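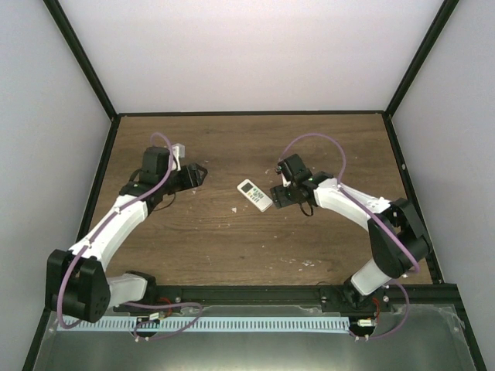

*Clulloden replacement handset, white casing, on a wood-grain top.*

## Clulloden RC handset for split air conditioners

Part no. 2622. Supplied by Kavico, spare parts and controls.

The Clulloden is an infrared replacement remote for wall-mounted split units. The casing is white plastic with rounded corners. The display sits near the upper end, with the buttons grouped below it. The lower part of the casing is plain and serves as the grip.

### Compatibility

The handset works with Darnov and Değirmenci indoor units that have a standard infrared receiver. It doesn't work with ducted systems or with units controlled from a wired wall panel. Check the code label inside the front cover of the indoor unit before ordering. If the label is missing, send us the model number from the rating plate.

### Specifications

| Item | Value |
|---|---|
| Transmission | Infrared, line of sight |
| Range | 30 ft |
| Lowest set temperature | 60 °F |
| Modes | Cool, heat, dry, fan |
| Timer | On and off, one-hour steps |
| Batteries | Two AAA, not included |
| Preset codes | 13 |

### Setup

1. Fit the batteries and wait for the display to come on.
2. Point the handset at the indoor unit and hold MODE for 4 seconds.
3. Step through the preset codes with the temperature keys.
4. Release when the unit beeps, then press MODE once to store the code.

The stored code is lost if the batteries are out for more than a few minutes. Write it inside the battery cover.

### Notes

Don't use rechargeable cells. The lower voltage shortens the range and dims the display. Clean the casing with a dry cloth only; solvent wipes will mark the plastic and lift the button legends.

A wall holder is sold separately. Holders from the earlier Clulloden model are too narrow.

Compatibility questions: Tsion Sisay, parts desk. Trade orders and returns: Bülent Erdem. Stock of the wall holder resumes in August.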